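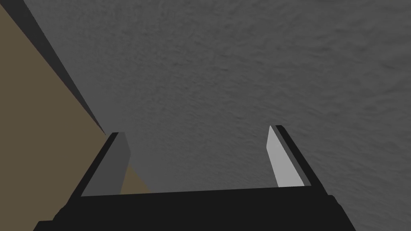 A machine that needs two minutes for one cup will not be bought by any household, and a household does not care how clever the planning is. So went the first comment we received on our draft, and we kept it on the wall for the whole project.

Report of the student group Plondance, March 2022

1. The question

We wanted to know if a simple arm with two fingers can already do small chores at home or in a shop. We chose one chore, which is to pick up an item and put it on a shelf. All work was done in simulation with a program we wrote ourselves and named Kokton. The list of items came from Kamis, a small grocery store in Căpraru, where one of us worked in the summer.

2. What we did

We ran 1,000 attempts. In each attempt the item had a new position and a new angle. The gripper started with open fingers, and a camera view from behind the palm was saved at every step. We stopped an attempt after 40 seconds and wrote it down as failed.

3. Results

The arm failed in 135 attempts. This looked good to us at first. Then we sorted the failures and saw that most of them belonged to soft bags and to flat boxes lying close to a wall. With the flat boxes, one finger had no room to go down. A person would slide the box out first, but our program did not know this movement. Glass jars gave almost no trouble, although we must say that in Kokton a jar can not break.

4. Our opinion

For a shop with boxes of known size, we think the machine can help now, mostly at night when speed is less important. For a kitchen we would still say no. In April we will add the sliding movement and repeat only the failed attempts.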